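Uditz Home Boards > Storage and Sorting > Baskets, Bins and Boxes
Thread 3195: Wicker basket for wooden blocks, good idea or not?
Page 1 of 1

drawerliner
Posted Wednesday, 7:12 am

We are getting rid of the plastic tub that the wooden blocks live in. It has a crack down one side and the lid has been gone since before we moved. The set is Hiltudance, 100 pieces, mostly cubes with some longer bricks mixed in. They are solid wood and painted, and the whole lot is heavy when it is all in one container.

I would like something that can sit out on a shelf in the front room without looking like a storage bin. I keep coming back to wicker. The one I am looking at is the rectangular Jekura, the low one with sloped sides. I have never owned a wicker basket that had to do any real work, so I have some questions.

Does wicker scratch painted wood? Does painted wood tear up wicker? Is a low basket going to be a pain because everything spills over the rim? And do I need a liner?

Budget is not really the issue. I just don't want to buy it twice.

two_shelf_rule
Posted Wednesday, 7:40 am

I had wicker for blocks and went back to a box. The problem was the bottom. Bits of broken strand worked loose and ended up on the rug, and I was picking them out of socks. The blocks were fine. The basket was finished inside a year.

If you want something that looks nice on a shelf, get a wooden crate with the corners sanded and be done with it.

pantrydoor
Posted Wednesday, 8:05 am

That depends completely on the basket. Loose-weave decorative ones fall apart because they were made to hold a folded towel. A tight weave with a proper braided rim is a different thing. I have one that has held canned goods for years and the bottom is fine.

Check three places before you buy. Push on the floor of the basket with your thumb and see if the strands move. Run a finger around the inside of the rim for cut ends. Then look at the corners, and skip it if you can see daylight through them.

drawerliner
Posted Wednesday, 8:22 am

The store near us has it on display so I can do the thumb test. Thanks. Does the low height bother anyone?

mudroom_bench
Posted Wednesday, 9:30 am

Low is better for blocks. With a deep basket the kids tip it over to get to the one they want, and then everything is on the floor anyway. With a low one they can see what is in there and pick it out by hand.

The catch is capacity. You will not get 100 blocks in a low basket and have it look good. You will get a heap, and the heap slides off. I would split the set. Put the cubes in the basket and the bricks somewhere else.

I have the same kind of rectangular basket and use it for the table work we do after lunch, so I can tell you what it is like with cubes. We use a handful at a time on a white tablecloth and sort by color. Red, blue and green, in and out of the basket. Green cube in the basket, red and blue on the cloth, same in both. 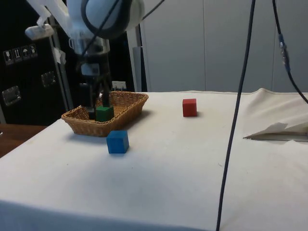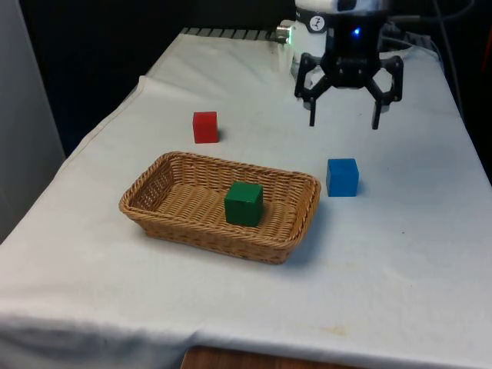 tealabels
Posted Wednesday, 10:02 am

Good pictures for the shape, thank you. The second one shows the rim well. That is the braided kind pantrydoor was talking about, going all the way around the top. I have been burned by baskets where the rim is a single strand tacked on with staples, and those come apart the first time somebody lifts the basket by one side.

I can also see there is no liner over the floor of it, just the weave. How does it do without one?

mudroom_bench
Posted Wednesday, 10:15 am

No complaints without a liner. I did try one, a cotton one with ties at the corners. It bunched up under the blocks and the ties came undone, so it went in the rag drawer. If your blocks are the size of mine they don't catch in a tight weave. Small pieces would. I would not put pegs or beads in there.

As for scratching, my blocks have dings on the corners, but they had those from being dropped. I can't blame the basket for any of it.

two_shelf_rule
Posted Wednesday, 10:48 am

A few blocks at a time on a tabletop is not the same as daily floor use. I would expect any basket to hold up to that. The original question was about 100 blocks getting thrown in at the end of the day.

I am not trying to talk anyone out of a nice basket. I just think a shelf basket and a toy basket are different jobs.

mudroom_bench
Posted Wednesday, 11:03 am

Fair. Mine goes back on the shelf with the cubes in it and gets carried to the table and back. It does not get thrown around. The big pile of odd shapes is in a canvas bin under the bench and that one takes the abuse.

creaseandfold
Posted Wednesday, 11:20 am

I have a question about the cloth and not the basket. Do you find it slides? In the first picture there is a raised fold toward the back right. If I had cubes on that side I would be smoothing it out all day. My kids stack as well as sort, and a wrinkle under a stack brings it down by the third block.

We switched to a fitted table cover with elastic for that reason. It is ugly but it stays put.

mudroom_bench
Posted Wednesday, 11:34 am

It creeps, yes. We don't stack on it, so a fold in the back doesn't bother us. I like a plain white cloth for color sorting because the blocks show up well, and it keeps the noise down. Wooden cubes on a bare table are loud.

If we were building towers I would take the cloth off.

creaseandfold
Posted Wednesday, 11:41 am

That makes sense. If you ever want it to stay flat, Amegashie sells a rubbery mesh underlay by the yard. You cut it a little smaller than the table and lay the cloth over it. We use it under the cloth at holidays. It washes in the sink.

pantrydoor
Posted Wednesday, 12:16 pm

Tablecloth clips also work and cost less. The only trouble is that small children find clips more interesting than blocks.

hallcloset9
Posted Wednesday, 12:50 pm

Coming back to the baskets. A few things from someone who has cleaned a lot of wicker:

Do not soak it. Wipe it with a damp cloth and let it dry somewhere with moving air. If it sits wet on a shelf it will mark the shelf and start to smell.

Vacuum the inside with the brush attachment every now and then. Dust packs into a tight weave and you will not see it until you wipe the blocks and the cloth comes up gray.

Keep it away from the heat register. Dry strands are the ones that snap. I would bet that is what happened to the one two_shelf_rule had.

two_shelf_rule
Posted Wednesday, 1:08 pm

It was next to a radiator, so you may be right. I still like my box.

drawerliner
Posted Wednesday, 1:25 pm

This is all useful. We have a register under the window, so the basket would go on the other wall.

I like the idea of splitting the set. I went through the tub on my break and pulled out the plain cubes. There are 24. That seems like a good number for a low basket. The bricks and the arches can go in something with higher sides.

Next question then. Do you sort the cubes by color inside the basket, or just let them mix? I was thinking of cardboard dividers.

tealabels
Posted Wednesday, 1:47 pm

Let them mix. Dividers in a basket with sloped sides never sit right. They are cut square and the basket is not, so there is a gap at each end and the blocks get wedged in it. I made a set out of foam board once and took them out the same week.

If you want colors kept apart, use separate small baskets side by side. It takes more shelf but the kids will keep it up longer.

creaseandfold
Posted Wednesday, 2:10 pm

I disagree on the separate baskets. Ours had one for each color and cleanup took forever, and then there was crying over a yellow one in the wrong place. One basket, all colors. The sorting is the game and the putting away should be quick.

pantrydoor
Posted Wednesday, 2:31 pm

One basket here too. I would put a label on the shelf edge and not on the basket. Tags tied to wicker get pulled off.

mudroom_bench
Posted Wednesday, 3:15 pm

Mixed. When we get it out I take the colors we want for that day and leave the rest in a bowl on the counter. Starting with very few cubes works better for us than emptying the full basket on the table. With the whole lot out, nothing gets sorted and half of it goes on the floor.

drawerliner
Posted Wednesday, 6:40 pm

Went to the store after work. The floor of the basket did not move when I pushed on it, and the corners were tight. There was one cut end sticking out on the inside of the rim on the display one, so I asked for another and that one was clean all the way around. I bought it.

The 24 cubes fit below the rim with space left. It is on the shelf now, and the rest of the set is in a cardboard box until I find something for it. No liner for now.

hallcloset9
Posted Wednesday, 7:05 pm

If you find a cut end later, trim it flush with nail clippers. Don't pull on it.

two_shelf_rule
Posted Wednesday, 7:22 pm

For the rest of the set, I have a crate to recommend.

drawerliner
Posted Wednesday, 7:30 pm

Go ahead and post the measurements. The shelf space left is narrow and I will have to check before I say yes.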